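Zelcombe School of Music and Sound
Sound Recording: Principles and Practice
Unit 3 Handout: Recording the Voice at Home and in Small Rooms

Tutor: Njoroge Makori

Purpose of this handout

This handout accompanies the third unit of the course and should be read before the practical class. It covers the choice of room, the placing of the microphone, the setting of levels and the keeping of session notes. Students who missed the second unit should first read the handout on microphone types, as the terms introduced there are used here without further definition.

Assessed work for this unit consists of one spoken or sung recording and a written log. Details are given in the final section.

3.1 The room before the microphone

A microphone records the voice and the room together. In a large hall the reflected sound arrives late enough to be heard as a separate tail. In a bedroom or study the reflections arrive within a few thousandths of a second and colour the voice itself, giving the boxed quality familiar from many home recordings. This colouring is very difficult to remove afterwards.

Before setting up any equipment, students should stand in the intended position and clap once, sharply. A short metallic ring after the clap indicates strong reflections between two parallel hard surfaces. Moving away from the centre of the room, or turning so that the performer does not face a bare wall squarely, will often reduce it. Curtains, bookshelves and upholstered furniture help. Thin foam tiles have an effect on the upper frequencies only and leave the lower part of the voice untouched.

Background noise should be assessed separately. Refrigerators, boilers and computer fans are the usual sources. Listen on headphones with the microphone open for a full minute, as noises which the ear has learned to ignore become plain when monitored in this way.

3.2 Portable devices in the recording space

Many students now use a telephone as a lyric sheet, metronome, tuner or second recorder. This is acceptable in coursework provided that the following points are observed.

The device should be placed in flight mode. Mobile transmission can produce a buzzing interference in unbalanced cables and in some older preamplifiers, and this may not be noticed until playback. Vibration should be switched off as well as the ringtone. A telephone vibrating on a table is readily picked up through a desk stand.

If the device is connected to a charger and also to the recording interface, a hum may be heard. Disconnecting the charger is the first test. Where the hum stops, record on battery power and charge the device between takes.
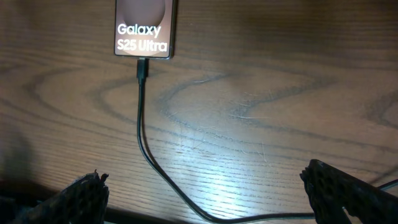
Fig. 1. A Galaxy S25 Ultra with a cable connected at the lower edge.

When a telephone is used as a metronome, the click must reach the performer through closed headphones. A click that leaks into the vocal microphone cannot be removed cleanly, and it is most audible at the ends of phrases, where the voice is quiet.

3.3 Distance and angle

The starting distance for a singer is one hand span from the microphone, measured from the little finger to the thumb. Speech may be recorded slightly closer. With a cardioid microphone, moving nearer increases the low frequencies. This is called the proximity effect. It may flatter a light voice, but it becomes a difficulty if the performer sways, as the tone will then alter from line to line.

The microphone should be set a little above the mouth and angled down towards it, so that the breath passes underneath. A fabric or mesh pop shield may be placed midway between the performer and the microphone. The shield also gives the singer a fixed point to keep to, which many inexperienced performers find useful.

Exercise A. Record the first verse of any song at three distances: half a hand span, one hand span and two. Do not adjust the gain between takes. Match the loudness of the three recordings afterwards and compare the tone. Write two or three sentences on each.

3.4 Reflections from smooth surfaces

Windows, mirrors, glazed doors and polished table tops reflect the middle and upper frequencies strongly. A performer reading from a sheet laid flat on a desk is in effect singing into a reflector, and the reflected sound combines with the direct sound at the microphone. Certain frequencies are strengthened and others cancelled. The result is known as comb filtering and is heard as a hollow or slightly metallic tone.

The remedy is to alter the geometry. Raise the sheet on a perforated music stand, tilt it away from the microphone, and lay a folded towel or thick cloth over the table. Where a window cannot be avoided, draw the curtains and place the performer at an angle to it.
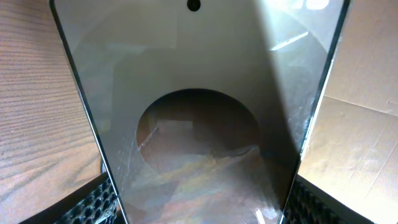
Fig. 2. Transparent glass panel with thin dark edges.

Students booking the Piltthorpe annexe should note that the control room window is fixed. The vocal position there should be set at an angle to the window, and the movable screens should be returned to the wall at the end of each booking.

3.5 Setting the level

Ask the performer to sing the loudest passage of the piece, at full strength. Set the gain so that the highest peak falls well short of the top of the meter. Performers almost always sing more loudly on the take than in rehearsal, and a margin must be left for this. Digital recording at 24 bits has ample range, and there is no advantage in recording close to the maximum.

Compression should not be applied during recording in this unit. Students using the Rovidix interfaces from the loan store should check that the front panel limiter is switched off. It is often left on by the previous borrower.

3.6 The session log

The log is marked together with the recording. It should state the room, the microphone, the distance and angle, the gain setting, and a brief remark on every take, including those abandoned. A take marked "good" without further comment will receive no credit. "Second line flat, last phrase best so far" is sufficient.

Assessment and submission

Submit one recording of no more than 3 minutes as an uncompressed file, together with the log. Editing between takes is permitted if each edit is listed. Added reverberation is not permitted. Work is due by noon on the final teaching day of November.

Loan equipment is issued from Room 8 on presentation of a student card. Microphones in the Owino collection may be used on the premises only.

Further reading is held in the library at shelf mark 785. Queries on this unit should be made to the course office on extension 1626.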